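13 August 2026

Long session on the Gindirell two-arm policy, and a happy one on the whole. We are up to 1262 demonstrations now, and I held back 947 of them for the training run without the wrist views — I do want that comparison before we change anything else.
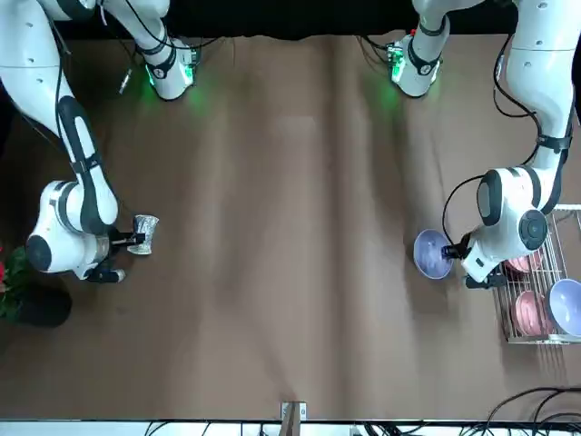 Amra Bošković thinks the foil cup should get its own grip-force limit, and that averaging it in with the bowls will muddy the result. I'm coming round to her view. I'll retrain with 2 limits tonight, then go through the Porach logs with Arwel over coffee.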